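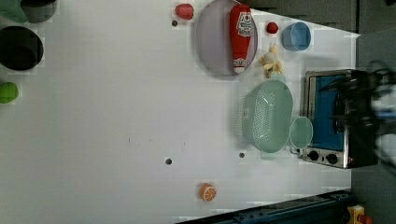 Why does ketchup keep for weeks in the cupboard when a fresh tomato spoils in days?
Ketchup contains vinegar, salt and sugar, and together these slow the growth of the bacteria and molds that spoil fresh fruit.

Chapter 7
Keeping Food

A ripe tomato is mostly water. Once it is picked, its cells go on using up sugar, its skin softens, and molds find a way in. People learned to delay this long before they knew what a mold was. They dried food, salted it, soaked it in vinegar or stored it in cold cellars.

In this chapter you will compare four methods of preserving food. You will read how the Rakau cannery heats sealed jars, and why a batch of 1,000 is held back and checked before it is sold. Section 7.1 begins with water.

Words to know: acidity, brine, mold, pasteurize, spoilage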